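Subject: Re: [dridis-sim] Draft rules for logging chess runs

Denise Mapplebeck wrote:
> Do we really need a rule for views? One camera
> per run was fine for the first 900.

I'd love to keep this one! Proposed rule 4: every simulated run gets at least one view showing the base, the arm and the board.
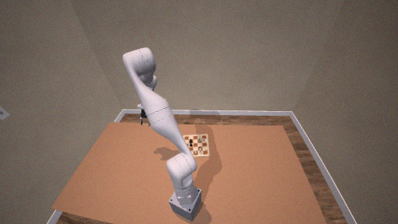 Base, arm and board in one view

Rule 5 is my favorite: name each camera by where it stands, so a reader at Traltari can pick up our logs cold.

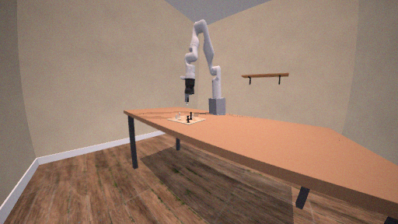

Posted by Yi-chun Chu to dridis-sim, 4:10 pm

Rule 6 covers shadows. Leave them on in rendering, please. They're great for judging height over the table.
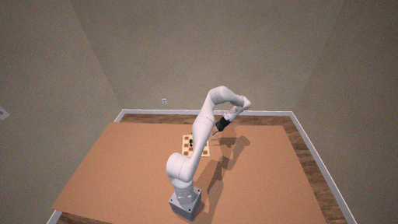
Hok-lam Yeh would make rule 6 optional, as long as the log header says which setting was used.

Good by me, I'll add the header field. Rule 7 asks for a top view of any grasp, fingers and piece both visible.

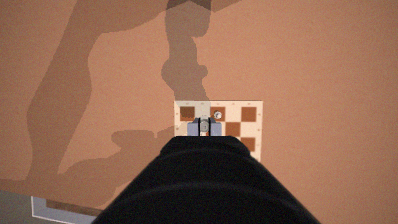 Top view, piece between the fingers

Comments on 4 to 7 welcome through January.

Yi-chun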